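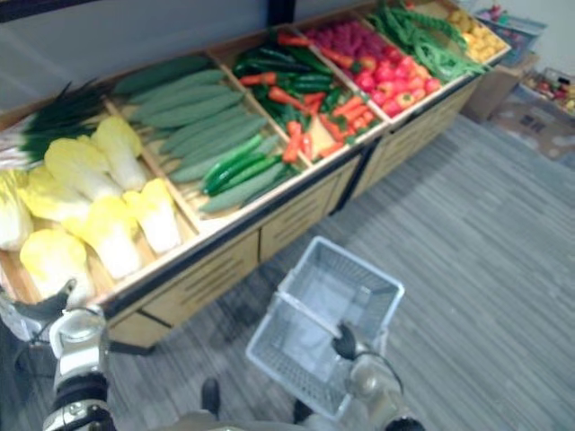 Chapter 4
What Counts as a Success?

Every student robotics project produces a number sooner or later. The team at Fatholm College produced theirs on 4th June, on the poster for the end-of-year show: their shopping robot, Arai, had completed 108 tasks. Visitors were impressed. By the end of this chapter you should be rather harder to impress.

The poster did not say how many tasks had been tried. The team's logbook did, and the answer was 600. Nor did the poster say what a task was. In the first weeks it meant taking a named vegetable from the display stand and putting it in the basket. Later, when the peppers kept slipping, it came to mean lifting the vegetable clear of the others. Both kinds were added together, and the total went on the wall in large type.

None of this was dishonest, or at least no one set out to deceive. The students were tired, the show was close, and they had watched Arai fail so often that a lifted cucumber felt like a triumph. That is how most bad figures get made, and it is why we spend a whole chapter on them before you are allowed near a gripper.

4.1 The trouble with a mock shop

The Fatholm project used a pretend greengrocer's: a wooden stand with open compartments, filled with artificial fruit and vegetables. There are sensible grounds for this. Plastic tomatoes don't bruise, and a cabbage that keeps its shape can be used again all term. A stand that stays put lets two teams compare results.

But look at what has been taken away. A real tomato gives when it is squeezed, and it can be spoiled by a grip that leaves a plastic one unmarked. Real carrots vary in weight, and some arrive wet. A robot that does well on the stand has done well on the stand. Whether it could work in a shop is a separate question, and the Fatholm team never tested it, though their report uses the word 'supermarket' on nearly every page.

You will meet the same leap in club newsletters, in competition entries and in sales brochures. Be suspicious of it in all three, and most of all in your own writing.

4.2 Who was doing the work?

The second case in this chapter comes from the Herkano Cup, where school teams are given 15 minutes to fill a basket from a list. One entry, Plillico, finished well ahead of the rest. The judges' sheet had a box for the score and a box for the time. It had no box for whether a student had been steering.

Steering a robot by hand is a perfectly good thing to do, and Chapter 7 is given over to it. The fault lies in letting a reader believe the machine chose for itself. When you read that a robot 'picked' something, ask who decided which one, who decided when to close the gripper, and who tidied the stand between attempts.

Before you read on

Find a claim about a robot made by a school, a club or a firm. Write down the figure it gives, then write down what you would need to know before you believed it. Keep the page. You will need it for the exercise at the end of section 4.3, where we go through the Fatholm logbook line by line and work out what the poster should have said.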